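Support > Shared Spaces > Ticket 29

Reported by Senan Ó Ceallaigh, Foltbridge office: the side table is once again where objects go to retire. Requesting 39 inches of clear surface, or any inches.

Went over at 4. The red box had become the default inbox for anything soft. 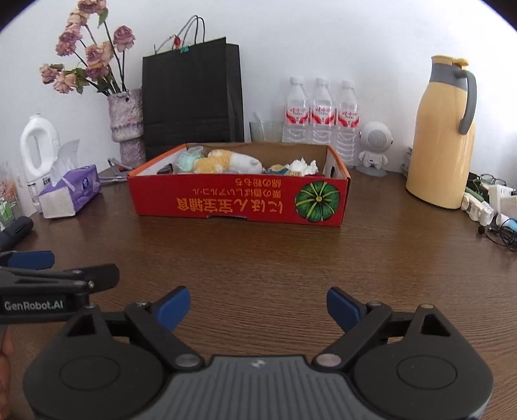 Table before sorting. Pumpkin on the box is upside down.

Plush toys stay in the box. Detergent goes back to the kitchen. Glasses to the front desk until a squinting person claims them. Dried roses may remain, having filed no complaints.

Status: pending. Senan wants the thermos jug gone too. Ó Dálaigh disagrees, at length.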